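Visit Report: Open Day at the Politis Carpet and Textile Works, Ultulwood

The Regional Furnishings Study Circle visited the Politis works at Ultulwood on the Monday of its autumn open day. The purpose of the visit was to see how contract flooring is planned, woven and finished, and to learn how the firm has kept a mill running on a site that most of its neighbors left long ago. A party of 11 attended. Members traveled together by bus from Gruddale and were received at the east gate at 9:30 a.m.

The morning began in the yarn store. Wool and nylon arrive there already spun, and each delivery is held until a sample has been dyed and compared with the shade card. The firm keeps a library of 336 standard shades in shallow drawers along the north wall. Our guide explained that gray accounts for most of the trade orders, and that matching one gray to another is the hardest work the dye room does. Customers often order again after several years, when the first carpet has already changed color in use. The dye room therefore keeps a cutting from every contract and checks it under both daylight and office lighting before a new batch is approved.

From the store the party moved to the weaving hall. Three looms were in operation and a fourth was being set up for a narrow stair runner. Ear protection was issued at the door and discussion was held over until the far end of the hall. Members were interested to see how much of the work still depends on the weaver's hand and eye. A broken end has to be found and tied quickly, and a fault in a stripe shows across the whole width of a room once the carpet is laid. The firm advises hotels and offices to choose a fine stripe over a wide one for this reason, and also to run the stripe toward the main window.

The finishing shed is in the oldest part of the site. Carpet is sheared, steamed, backed and inspected there on a long sloping table. The inspection is slow – a full roll takes most of a morning – and the inspectors change places every hour. Offcuts are sorted by length. The longer pieces are sold through the mill shop, and the shorter ones go to Fakis, a maker of underlay in the next valley, to be shredded.

Lunch was provided in the former counting house. A display of pattern books had been arranged on the window side, the earliest of them drawn by hand on squared paper. Several members asked whether the books might be copied for the Circle's library. The firm has agreed in principle, provided that the volumes remain on the premises while the work is done.

The afternoon session dealt with laying and care. The firm recommends that new carpet rest unrolled in the room for a day before it is cut, and that seams be kept away from doorways. Striped patterns require particular attention at joins, and the fitter demonstrated a join on two lengths of the hotel grade. On cleaning, the advice was brief: vacuum often, blot spills at once, and avoid soap. Questions followed on moth, on underfloor heating and on the price of wool, and these were answered with great patience.

The party left at 4 p.m. The mill shop will remain open on weekdays until the end of October, and parties of six or more may book a tour in writing. Visitors should note that the upper floors are reached by stairs only. The Circle records its thanks to the staff at Politis for a well-prepared and generous day. The next visit will be to the public rooms at Gruddale, where a Politis carpet has been in daily use for many years.

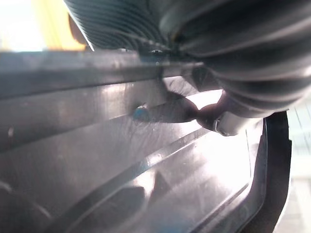
Open day at the Politis works, Ultulwood

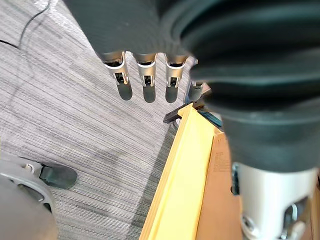 Report and photographs: Visits Secretary, Regional Furnishings Study Circle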